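Home Skills, Unit 3: Clearing and Folding on the Bed

Welcome back! Unit 3 is my favorite, and it needs no equipment beyond a bed and whatever landed on it. Before you fold anything, take stock. Phones go to the nightstand first — a phone under a pile of laundry is a lost phone. Then smooth the duvet with your forearms, working from the headboard down.
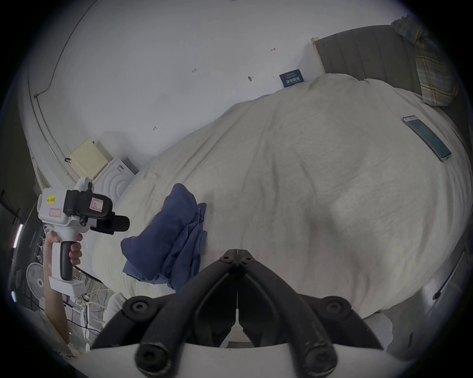 Fig. 1. Bed before clearing: blue cloth, phone, plaid blanket over the headboard.

Now the fun part! Lay the piece flat, bring the long sides together, and press the air out with your palm. Fold in half, then in half again, turning the edges toward you. Dark cloth on a pale sheet is lovely to practice with, as every crooked edge shows up right away.

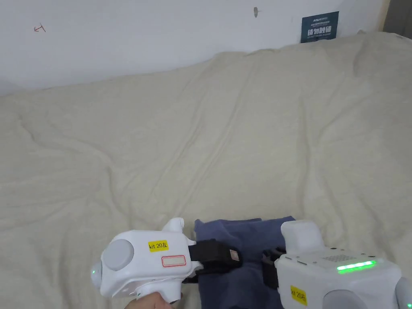
Brock Sawatzky wrote in to say that he folds everything in thirds and gets 13 shirts into a drawer that used to hold far fewer. Try both ways, please!

For next time: fold 3 pieces of different sizes and bring your notes. Handout pages 19 on cover fitted sheets.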